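Osar bench cell planner, after a month of using it

I said in July that I would write up the Osar planner once I had used it on a proper job, so this is that. I paid for it myself. The licence was 387 pounds for the year for one seat, and I have had no contact with the makers beyond two support emails.

The planner is a piece of software for laying out a small robot cell on a screen before you buy anything or drill any holes. You pick an arm, put it on a table, drop in the trays and racks, and run the moves. It tells you what the arm can reach and what it will hit. You can also save the moves and send them to a real controller, but that costs extra and I haven't tried it.

My job was for a small lab that handles a lot of gridded plates. They want an arm to take a plate from one spot and put it in another without someone standing there all morning. They already have a long table and would like to keep it. I had been drawing this sort of thing on squared paper, which is fine for the footprint and no use at all for wrists and elbows.

Setting up took most of a Saturday. The download is large and the first start is slow. The parts library is split into folders that make sense once you've learned them, though the search box only matches the start of a name, so typing "rack" will not find "tube rack". I lost a good while to that. The room comes ready made with walls, a tiled floor, a window and some cupboards, and you can change the size of it. I left the room alone and worked on the table.

The arm went at the far end and the open-topped deck unit in the middle. Inside that I put the box and the rack towards the back, with the plate near the right-hand corner, and then started moving the arm in over the top rail. 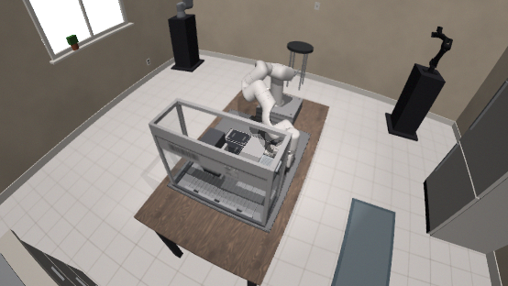
Eleri Gronow wrote in after my first short note on this to say she had tried the same sort of layout with the Brotari package and ended up turning her whole deck round, as the forearm kept fouling the frame whenever the gripper went to the front row. She asked if Osar warns you before that happens or only when you run the move. Her other point was that the deck slots in Brotari could be renamed and she would not want to give that up.

On the first, it warns you when you run the move. There is a setting for a live check while you drag the arm by hand, off by default, under View and then Limits. Turn it on. With it on, the part that is about to touch something changes colour and the arm stops. It made my laptop fan run hard but it kept up. On the second, yes, you can rename slots, one at a time. There is no way to do a whole row together that I could find.

The reach check is the best part of it. I tried 16 positions for the plate and it went through the lot while I made tea. Two came back as reachable only with the wrist turned right over, and I would never have spotted those on paper.

The gripper side is weaker. You get a choice of fingers and an opening width, and the software assumes that anything the fingers close on is held. It takes no account of grip force or of a plate that is slightly out of place. For that you still need the real arm and a box of spare plates.

Support was polite and slow. My first email was answered in two days and the second in five. The second was about a save file that would not open, and they did fix it. The manual runs to 60 pages and was clearly written for an older version, as half the menu names are different.

I also looked at Plillora, which is cheaper but only has a handful of arms in it. Glenys Greenwood lent me her copy for an evening. It is quicker to start and easier to learn, and for a single arm moving boxes on a flat table I would probably have that one.

For work inside a frame, where you have rails and corner posts to get past, I'd pay the difference for Osar. I will renew it if the search box gets sorted. Next job is the cable run, which the planner ignores completely, so it's back to the squared paper for that.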